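Cloreck revises descaling and cleaning guidance for countertop appliances

2nd September

Cloreck has issued a revised service bulletin covering its countertop toaster ovens and kettles, with new limits on cleaning products and a shorter interval between crumb tray inspections. The bulletin replaces the version released in January and applies to all units sold for household use.

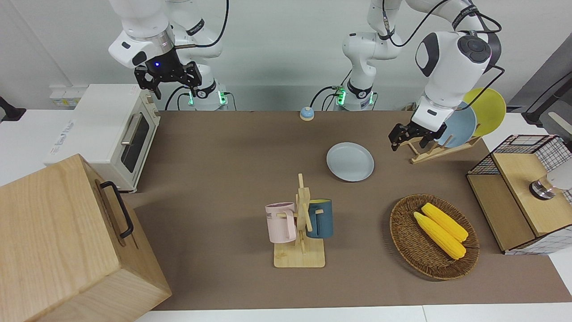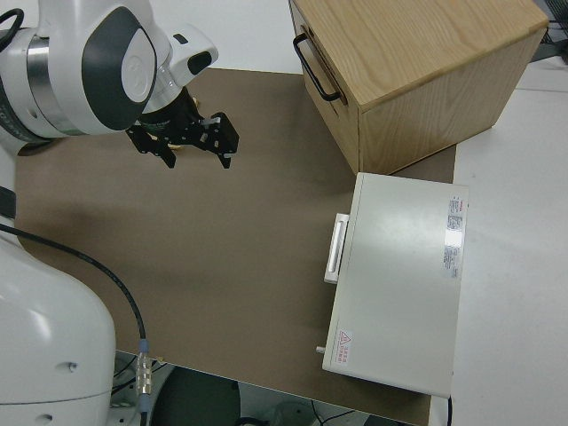 HOME & KITCHEN / PRODUCT SUPPORT

The main change concerns acidic cleaners. The January text allowed any citric acid product on interior surfaces. The new text limits use to diluted solutions and rules out spray application near the heating elements. Residue left on an element can discolor the sheath and, over repeated cycles, weaken the end seals.

Cloreck reviewed 263 service returns before making the change. Of these, 39 showed corrosion at the element terminals. In 20 of the 39, the owner reported using a spray cleaner at least once a week. The company did not publish figures for the remaining cases and said the cause could not be established from the returned parts alone.

"The damage is slow and it starts where the owner can't see it," said Eilif Kristiansen, who prepared the bulletin. "By the time the oven heats unevenly, the terminal has usually been corroding for months."

Crumb trays should now be removed and checked every two weeks. The earlier interval was one month. Trays with a worn coating can stay in service if they sit flat, but a warped tray should be replaced — it leaves a gap at the rear where crumbs collect against the lower element.

For kettles, the descaling procedure is unchanged except for the rinse. Owners are told to fill, boil and discard three times. The previous instruction was a single rinse.

Replacement trays and element kits are supplied through Stostik and Mundasano. Both distributors list the parts under the existing numbers. Kits bought before the revision remain valid, although the printed sheet inside carries the old cleaning text and should be discarded.

Beryl Gosling, a repair technician at Boström, said the tray interval was the more useful of the two changes. Most of the ovens she sees have nothing wrong with the terminals, she said, but many have a layer of burnt crumbs under the tray. She also asked for the torque value for the terminal screws, missing from both versions, to be added.

Cloreck said the value will appear in the next edition. No date has been set.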